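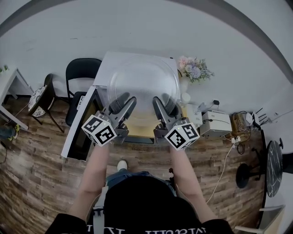
4. Fitting the mast and foil

Work on grass or sand with the board upside down.

4.1 Slide the mast base into the track and stop at the 142 mm mark.
4.2 Start all four bolts by hand, then tighten them in a cross pattern.
4.3 Attach the fuselage - long end toward the nose.

Caution: Do not use a power driver on the Clutlow mast. The threads strip easily.

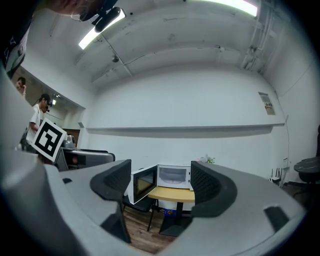
4.4 Fit the front wing, then the rear wing. Riders under 187 cm normally leave the rear shim out.
4.5 Check every bolt again after the first 19 minutes on the water.

Note: Rinse the track with fresh water after each session and grease the bolts before storage. Spare bolts are sold by Gulwood dealers.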